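Small rooms, patterned walls
Speaker notes, 11th April

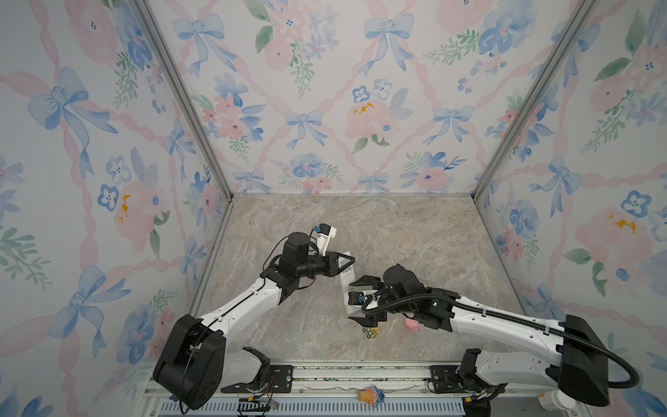 Before we start

Leave the opening slide up while people find seats. Don't talk over it. Mention the handout at the back and that it has the measuring table on page two, so nobody needs to copy numbers down.

Say who the talk is for: people fitting out a small room, a booth, a playroom corner or a shop display, who want a pattern on the walls and are worried it will be too much. I work on small interiors for Prerno. Most of our jobs come in under 400 square feet, and plenty are a good deal smaller than that.

Ask for a show of hands: who has hung wallpaper themselves? Who has taken it down again?

Slide 2: What kind of pattern is this?

Go back to the opening picture for a minute. Bows, flowers, twisted ribbon. The ribbon makes a diamond lattice, and the other motifs live with that lattice whether you notice it or not. People look at a paper like this and say "floral." I would call it a trellis paper first and a floral second. The lattice decides how you hang it.

The colors are pale: light blue bows, pink and blue flowers, green leaves. A paper in those colors can go on three walls. The same drawing in navy and red would be a different job and I would put it on one wall only.

Trellis papers show every mistake. If your first strip is out of plumb, the diamonds lean, and the lean gets worse as you go. With a loose scattered floral you can get away with a little. Say this slowly, it is the main point of the first half.

Slide 3: Measuring

Measure the height in at least three places per wall. Old rooms are never even, and new ones are not much better.

Find the pattern repeat on the roll label. Take the tallest wall height, round up to the next full repeat, then add four inches for trimming. That is your strip length.

Our Messina job is the one to tell here. It was a stockroom being turned into a children's reading room. The client ordered by square footage and forgot the repeat. They came up two strips short and the next batch was a shade pinker. We ended up putting the odd batch on the short wall behind the door, where it has stayed. Total spend on paper and paste was $2,575, and the extra rolls were $197 of that.

Pause for questions on measuring. There are always some. If someone asks about drop match versus straight match, point to the handout and move on, or we will be here all afternoon.

Slide 4: Corners

Never wrap a full strip around an inside corner. Cut it so that about half an inch turns the corner, then hang the offcut on the next wall to a fresh plumb line. You will lose a sliver of pattern. Put the loss in the corner that people see least from the door.

There is another way, and it suits booths and displays. Let something vertical stand in the corner and take the eye off the join. In the opening picture it is silver aluminum posts at the two back corners. In a house it can be a narrow strip of painted wood. Some people find that look too much like a shop. I like it, but I say so as an opinion.

Bottom edge: same idea. A thin metal edge gives a clean line where the wall meets the floor and takes up very little height. In a low room a tall baseboard eats into the pattern. For a family room I would still pick a proper baseboard – vacuum cleaners and scooters will find the paper otherwise.

Slide 5: The floor

With a busy wall, people usually ask for a plain floor. Plain is safe. A quiet pattern also works if it is a different sort of pattern from the wall. Gray marble under a ribbon trellis is a good pairing to look at: one is drawn and regular, the other wanders, and the gray doesn't argue with pink or blue.

What I would avoid is a checkered floor under a diamond lattice. We tried samples of that at Brornberg and took them up again the same day.

Gray also shows small bright things well. A pink toy pig or something with green wheels stands out on it right away. If you have ever stepped on a toy in the morning you will see the use in that. On a speckled multicolor rug you won't spot it until it is under your foot.

Slide 6: Living with it

Two things to bring up here.

Cleaning. Ask the supplier if the paper is washable or only spongeable. They are separate ratings and people mix them up. Test a scrap with a damp white cloth before you buy the whole order.

Light. Look at the sample on the actual wall, in the morning and again with the lamps on. Pale blue goes gray under a warm bulb. Pink gets stronger. Tape up a piece at least two feet wide, because a small swatch won't show you the lattice at all.

Keep one spare roll, with the label. Write the room and the batch number on the outside.

Slide 7: Cost and time

Keep this short. A three-wall job in a small room takes us more than 10 hours with a trellis paper, including lining. A plain paper goes faster. Budget extra for waste on any large repeat.

The Lomora range is the one I am asked about most. I have the sample book with me and it can go around during questions. Please get it back before people leave – it is the only copy.

Slide 8: Questions

If no questions come, ask the room what they would put on the ceiling. Someone will say the same paper. I have done that once, in a powder room, and the client still likes it.

Likely questions:

Can you paper over paper? You can if the old layer is sound. I would strip it.

Do you start in the middle of the wall? With a lattice, yes, on the wall people see first.

Paste the wall or paste the paper? Follow the label.

Collect the sample book. Lights back up.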